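¿Por qué libro empiezo con Yasuo Kobori?

Me regalaron "Plamine", sus cuentos sobre familias japonesas en un puerto escocés, y me dejó con ganas de más. ¿Sigo con la novela o busco otros relatos?

Respuesta de Shona Crichton
¡Qué envidia, leerlo por primera vez! Ve a "Flondport": son 281 páginas y retoma a la hermana del segundo cuento (la que escribe cartas a Osaka y no las manda). A mí me duró un fin de semana.

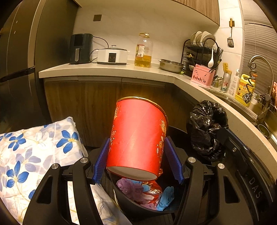 Respuesta de Ewan Paterson
Yo seguiría con los relatos. Hay 16 en la antología de Plotberg, y el de la abuela que aprende gaélico es una maravilla, lo he leído en voz alta a media familia. La novela tarda en arrancar, pero luego vuela.

Respuesta de Bernd Wegener
La novela. Ojo con la traducción vieja, le falta el epílogo.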